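Triltar News and Media

For release: September

Triltar opens small-carton display at the Grama building, with floral papers and mats by Effiong

Triltar is pleased to announce the opening of its autumn display of small folded packaging, on the ground floor of the Grama building. The display pairs gift cartons in plain pale colours with patterned papers and mats from the Effiong print range.
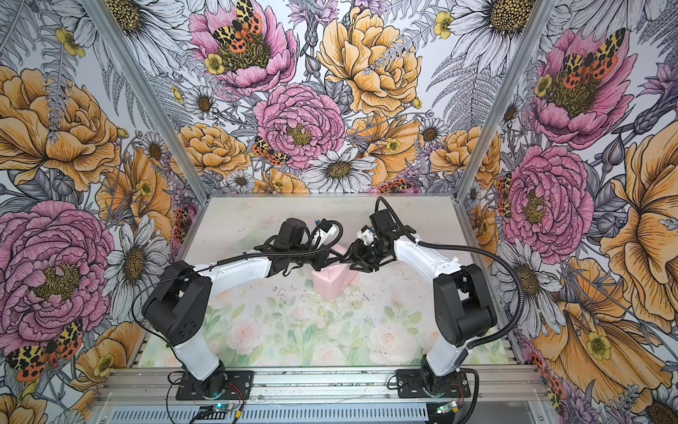
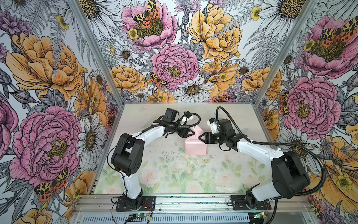
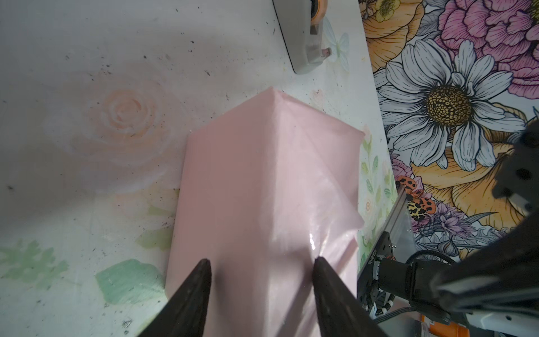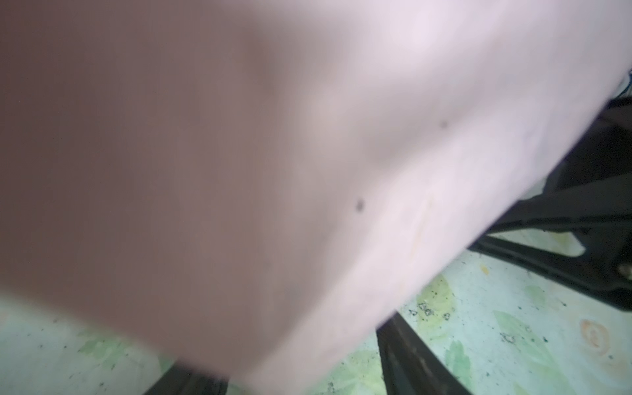
Pale pink and floral print at the Grama building. The first two pictures show the pink piece on its rose-patterned mat.

Visitors will find 121 cartons and wrappers on show, drawn from the Triltar archive and from the current season. Among the shapes is the gable top, familiar from milk cartons and now much requested for sweets, soaps and small presents.

The setting has been given equal attention. The walls behind the pink piece carry a botanical paper of peonies, daisies, ferns and spotted moths, while the mat on which it rests is printed with pink and white roses among pale green leaves. Effiong has supplied papers to Triltar for 15 years, and several patterns in the display are offered to trade customers for the first time.

"A plain carton is seen properly only when there is something lively next to it," said Santino Ocampo, Head of Displays at Triltar. "We chose large flowers for the walls and quieter ones underneath, and kept the carton itself to a single colour. Customers asked us for pink more than any other shade last year – we were glad to begin there."

The display was prepared with the support of Rokberg, which is providing 640 flat carton blanks for the folding tables. Visitors may fold a carton to take home. Folding sessions last 30 minutes and are open to adults and to children accompanied by an adult. Places are given out at the door on arrival.

The display opens daily at 10 am throughout September. Entry is free. Trade buyers who wish to see the full Effiong pattern book should ask at the Triltar desk, where samples may also be ordered.

Notes to editors

Triltar designs and supplies folded cartons and gift wrapping to independent shops.
Interviews with Santino Ocampo can be arranged through the Triltar press office.

Ends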